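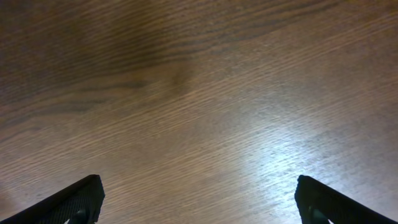
The grain of a wooden table, darker toward one corner.

The Ferry to Drullonbridge

My mother kept the ferry timetable in the drawer with the candles. It was printed in August of a year I can not remember, and the last boat on it was the 6 o'clock. After that the river was closed for us, and if you were on the Drullonbridge side you stayed on the Drullonbridge side.

I came back to the house in the winter after she died. My brother had already taken the piano and the good chairs. He left me the kitchen table, the drawer with everything in it, and a letter from the Arango Company, who had bought the ferry and wished to inform all households that it would stop. The letter was addressed to my mother. It began with Dear Valued Passenger, and she had corrected the spelling of our street with a pencil.

I sat down with the letter and did not take off my coat.

When I was a child I believed the table was a map. There was a dark place in the wood, with lines bending around it, and I had decided that this was Patis, where my father worked. The long pale lines were the river. I used to put my finger on the river and push it slowly to Patis, and sometimes I arrived before the soup was served. My brother said that rivers do not go uphill. I said it was not uphill, it was north.

My father came home from Patis two times in a year. He brought oranges, and once a radio in a brown case. He spoke quietly and slept a lot. On the last evening of each visit my mother would iron his shirts on a blanket at this same table, and I had to take my finger off the river and go to bed. From the bed I heard the iron, and I heard them talk about the colour of the new curtains as if it was a matter of great importance.

Then came the winter when he did not come. My mother explained that the boats from Patis were full. In spring she explained that the work there had been made longer. In summer she did not explain any more, but she bought the new curtains, green ones, and hung them by herself, standing on a chair.

I was eleven when I took the ferry alone. I had two coins and a jumper that belonged to my brother. The ferryman asked where I was travelling and I said to Patis, please, one way. He thought about this. He said that his boat was going only to Drullonbridge, but that I could see quite far from the other bank. So I went. I stood on the other bank until it was cold, and I could see our own house, with the lamp in the kitchen, and my mother passing behind the green curtains, from the left to the right and then back again. I had never seen our house from there. It was a small house, and it needed paint.

I missed the last boat. The ferryman had not. He was tying it up for the night when I came down to the landing, and he looked at me, and untied it again. He did not ask for the second coin.

My mother was at the door. She did not shout. She put my supper on the table and sat across from me, and after a while she laid her finger on the dark place in the wood.

"Is it this one?" she asked. "Patis?"

I said yes.

She moved the finger a little bit along the line, the width of a spoon perhaps, to where the wood was lighter and there was nothing at all.

"He is living in Drirnari now," she said. "It is further."

We did not have Drirnari on the table before that evening. I ate my supper. My brother came in and wanted to know who took his jumper, and she told him to wash his hands.

I am forty years older now, and in the drawer, under the timetable, I found the receipts. She had bought tickets to Drirnari – 111 of them, in bundles, tied with kitchen string. The first was from the month after the green curtains. The latest was from last autumn, when she could not walk to the end of the garden without resting. None of them was punched. I spread them out until I had no more room, and they covered the river, and Patis, and the light place beside it.

It was getting dark. I looked for the lamp, and the lamp was gone too, my brother must have liked it. So I lit one of the candles from the drawer and stood it on a saucer near the window. Across the water somebody was walking along the landing with a torch. I took the top ticket from the nearest bundle, put it in my coat pocket, and went out to ask what time the boat was leaving.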